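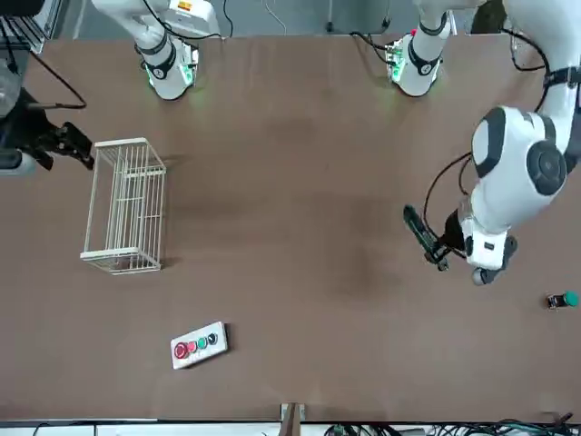
Search this journal Enter keywords Go

Home Current issue Archive For authors

4. Results: Where small objects are put down

4.1 The place of the first putting-down

The diaries from Pultbridge and Kerkthorpe contain 1311 entries in which a person came into the home and put down at least one small object, such as keys, letters, a wallet or a pair of glasses. In 866 of these entries the first place was a table. The other entries name shelves, window sills, chairs, the stairs and, less often, the floor. We did not expect that the table would be so strong in Kerkthorpe, where most of the homes have a narrow hall with a shelf in it. When we read the entries again, we noticed that the hall shelf was mentioned often, but mostly as a place that was already full.

By "table" we understand every flat piece of furniture at which a person can sit and eat or work. A low table in front of a sofa was therefore coded separately, under "other furniture." This decision follows the coding guide of the Arango survey, with which we wanted to stay comparable. It has one disadvantage. Some participants in Pultbridge eat every meal at the low table, and for them the difference has little meaning.

4.2 Open containers

The diary form asked whether the object was put directly on the surface or into something. We used 5 codes for the answer: bare surface, tray or plate, open container, closed container, and hook. An open container has sides but no lid, and its content can be seen or reached without moving any part of it. Bowls, baskets and boxes without a lid belong to this group. A wire basket (Figure 3) was coded as open in all cases, also when the participant described it as the place where things "are put away." We discussed this point for a long time, as the words of the participant and the code do not agree there.

Figure 3. White wire basket and brown tabletop, seen from almost directly above.

The material of the container was written down only if the participant gave it. Wire and woven baskets were reported in both towns. We found no clear difference between them in what was put inside, with the exception of letters. Letters were often laid beside a woven basket and often put into a wire one. One participant in Kerkthorpe wrote, "If I can see the envelope I will open it. If I can not see it, it is gone until October." We report this remark because several others said nearly the same in the interviews, but the diaries alone do not permit us to say that visibility is the cause.

4.3 Change during the diary period

Each household kept the diary for 7 weeks. In the first week the entries are long and sometimes include small drawings of the room. Later they become short, and the answer "same as yesterday" appears. We counted such an answer only when the entry of the day before was complete. Entries with a missing object or a missing place were removed before the analysis and are not included in the numbers of Section 4.1.

The Okow form, which was used on paper in Pultbridge and on the telephone in Kerkthorpe, may have had an influence here. On paper the participants could see what they had written before. On the telephone they had to remember it, and the interviewer was not allowed to help. For this reason we do not compare the length of the entries between the two towns.

A second effect is more difficult to separate. Some participants told us that they began to tidy the table after they had to write about it. Two households moved the container for keys during the study, both from the kitchen to the hall, and one of them moved it back. We kept these households in the sample and marked the day of the move in the data file. The codes for their later entries were checked by a second reader, who did not know about the move.

Contact the editorial office | Copyright the authors | Back to top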